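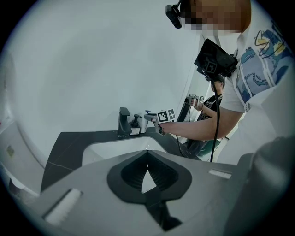 Soap, sinks and grippers: tips from the month we flooded a cable

If you handle bathroom things with a hand-held gripper, sooner or later you will squeeze a pump bottle somewhere it did not want to be squeezed. Ours let go in July, at the Bevville workshop, and put a good part of its contents into the left finger joint. The gripper kept reporting that it was closed on something. In a sense it was.

What we do now at the sink

Lock the pump before you practice. Most pump heads twist down and stay there. Leave it locked until the grip itself is boring, then unlock it if the task needs soap.

Grab the body, below the shoulder. The collar looks like a handle and will unscrew in your grip on the third or fourth try. You then own a lid, and the bottle is on the floor.

Check the weight. A soft bottle filled to the top weighs a little over 1,000 grams on our kitchen scale, and the same bottle half empty folds in like a paper cup. Set the grip force for the one you have in front of you.

Run cables away from the basin. If a cable has to hang near a countertop, give it a low loop, so that drips fall off the bottom of the loop before they reach a plug. Tape the loop. It will try to straighten.

Keep the other person out of reach of your elbow. Two people with grippers at one sink is already a crowd, and anyone wearing a camera on their head is looking down at their hands and will back into you politely.

Wipe the pads between bottles. A damp cloth, then a dry one. Skip the window spray, which left ours slicker than the soap did.

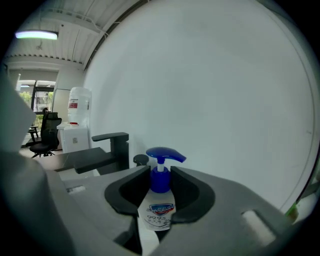

Rogério Siqueira

I was holding the gripper on the day in question, so the cleanup section fell to me.

First, switch off. I rinsed first, with the power on, and Tanko Akande has been very nice about it ever since. If your unit has a battery, take it out and put it somewhere you won't absent-mindedly put it back from.

Take off the finger pads and wash them in plain warm water. Soap makes a poor soap remover. Dry them flat on a towel, ridges up.

Leave the joint alone until it has stopped dripping, then go in with cotton swabs and as little water as you can manage. Dried hand soap looks like white grease. I added more grease on top of it, on the theory that it was running low, and got a paste that Tanko scraped out with a toothpick.

Open and close the fingers by hand before you power up. If they stick anywhere along the way, stop and clean again. Our Flatix unit threw fault 276, which the manual lists as "obstruction", and I cleared it 2 times before it occurred to me to look for an obstruction.

Test on an empty bottle, over the basin. Then a full one, still over the basin – and with the drain open.

Spare pads come from the Bako store in Jivdale. Order the left and the right together; they are sold separately, and the left one is always the one that's out of stock.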